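Speaker notes - weight cutting and weigh-ins for amateur grapplers
Coaches' evening, Irnine hall, 45 minutes with questions at the end

Start on time even if people are still coming in. Say who I am, say I coach the juniors and the novice adults at Grewal, and that I am not a dietitian. Anything medical goes to a doctor.

Opening point. Most of the people in this room have a story about a bad cut. Ask for hands. Don't ask anyone to tell theirs yet, or we will lose ten minutes.

Explain the difference between making weight and cutting weight. Making weight is done over weeks with food. Cutting is done in the last day or two with water. New coaches mix the two up, and then a novice hears "just drop a bit" and sits in a hot bath the night before his first match. At novice level I don't allow any water cutting. If they can't make the class in training, they go up a class.

Lalit's story (he has said I can use it, and he is happy to be named). Lalit Bhatt entered the Ostari open at under 58 kilos. He was 800 grams over the evening before. He skipped dinner, slept in two tracksuits and made the weight in the morning. He lost his first match on points after leading for most of it, and he told me his grip had gone by the second minute. He had trained for that match since the summer. The following year he entered one class up, ate breakfast and got to the semi-final. Don't claim the extra weight did that. He was also a year better.

Pause here. Drink some water.

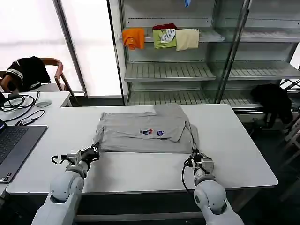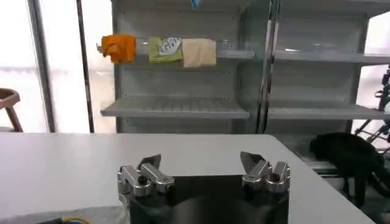 Next part is weigh-in day, and it is mostly dull admin. Read the rules for each event again, even if you went last year. Some weigh you in the gi, some in shorts and a rash vest, some let you take the top off and some don't. An ordinary T-shirt with a little blue, red and white print on the front, like the grey one on the table in the first picture, still has to be counted if the rules say you step on the scales dressed. Weigh everything your athlete will be wearing at home, write it on a card, and take it off the target.

Scales. Club scales and event scales never agree. Ours at Grewal read light, and it took me far too long to find out. Check yours against a known weight, such as a gym plate that you trust. Get to the venue early enough to use the test scales if they have them. At Hirkach last November the test scales were in the corridor by the changing rooms and half the teams walked straight past them.

After the weigh-in. Small amounts, things they have eaten before. Rice, bananas, toast, squash with a pinch of salt. No trying out a new drink somebody is handing out at a stall. If the weigh-in is right before the first match, there is no time to recover from anything, so treat it as if there were no gap at all.

Warm-ups. Keep the athlete in dry clothes until called. Pack a second top and a second pair of socks. Parents forget socks.

Heavier athletes. Don't leave this out, I forgot it last time and was told so. Aarti Lodhi coaches two lads who compete at under 93 and she asked why all the advice is for the small classes. She has a point. A big athlete can lose a lot of water before the coach sees any change in him, and he is often told it won't matter. Same rule for him as for the rest. Weigh weekly, same time of day, same clothes, and keep a record.

Juniors. Slow down for this section.
No cutting of any kind.
No comments about weight in front of the group.
Scales kept in the office, door shut, a parent welcome to come in.
If a child starts skipping meals, speak to the parent that same evening. Don't wait for the end of the block.

Questions I expect:
Saunas - no, not for anyone I coach.
Low-carb weeks - fine for some adults, ask a dietitian, don't start one in the week of an event.
What to do if they miss weight - check whether the event lets them move up, ask the desk politely, and pay the fee if there is one. Have the money on you.

Handouts are on the chair by the door. The blank weight cards are printed on both sides, so one each is enough. Chairs need stacking before we leave.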